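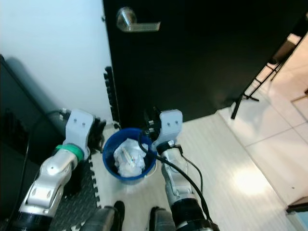 Blue bucket by the black door, full to the top.

Ticket 580 – Bedroom tidy, Litdale flat
Opened by: Vy Lại
Assigned to: Somtochukwu Ezeani
Status: Open, waiting on tenant

Vy Lại wrote:
Hello all, and sorry in advance for the length of this one, I do go on a bit. I have three small grumbles about the bedroom at Litdale and I thought it kinder to put them on one ticket than to pester you with three. First, the blue bucket is too small for the amount of tissue we get through in there (hay fever, mostly, and it has been a dreadful year for it). Once the paper is heaped above the rim, the next piece goes straight over the side. Second, the fitted sheet won't stay flat. Third, the pillow keeps creeping down towards the edge of the mattress. None of it is urgent, but it does get on my nerves at bedtime!

Somtochukwu Ezeani replied:
Hello Vy, no need to apologise, I'd much sooner have it all in one place. Let's start with the sheet, as that's the one I can probably sort out from my desk. Could you tell me which sheet is on at the moment, and whether you tuck the wall side or the open side first?

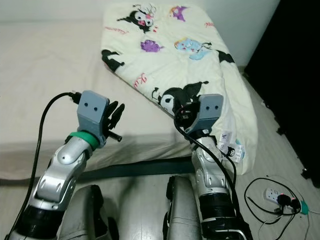 My own guess is that we sent you the deeper of the two Kela sheets, the one meant for a mattress with a topper. The corners grip well enough but there's spare cloth left over, and it has to go somewhere. If the label in the corner seam says 88, it's the deep one, and I'll swap it for you.

Vy Lại wrote:
It's the plain one, and yes, the label says 88, how clever of you. I always do the open side first, simply because I can reach it, and then I climb over and fight with the wall. I'll try it the other way round tonight.

Han-gyeol Noh added a note:
Popping in about the bucket. We have a taller one from Wemov in the store, 62 on the shelf list, and it's free to go out. In the meantime, please press the paper down before adding more, and keep pens and other hard bits out of it – they hold the paper up and you lose half the room.

Vy Lại wrote:
Yes please to the taller one. I've been finding tissues on the floor as well as in the bucket, and they are a nuisance to spot against those pale planks when the light is shining on them.

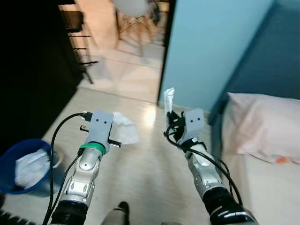
Tissues and the full blue basket, bedroom floor.

Somtochukwu Ezeani replied:
Thank you, that's a help. I've reserved number 62 for you and it will come with the next Cù delivery. When it arrives, try it nearer the bed and see if it suits you there, but do leave the doorway clear. Keep the blue one too if you'd like it for the bathroom, we shan't ask for it back.

Now, the steps for the bed. Do them in this order and let me know how you get on:

1. Take everything off the bed, then pull the sheet right up at all four corners and start afresh.

2. Hook the two wall corners first. Smooth the cloth towards you with the flat of your hand, and only then do the near corners. Any slack should end up under the near edge, where it can be tucked.

3. Lay the pillow with its long side against the teal headboard. If you prefer it lengthwise, push it well up so the bottom end isn't hanging over the mattress edge. 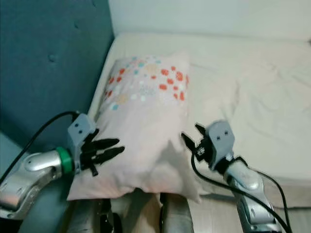
4. Leave it for a night or two and look again in the morning. If the sheet has bunched up or the pillow has wandered, write back on this ticket and I'll send the shallower sheet without waiting for the swap form.

Vy Lại wrote:
Wall corners first is much easier on the knees, thank you. I'll report back on the pillow after the weekend. I'm fond of it with the spots at the top end, so lengthwise it stays for now, only higher up.

Status changed to: Waiting on delivery (bucket 62)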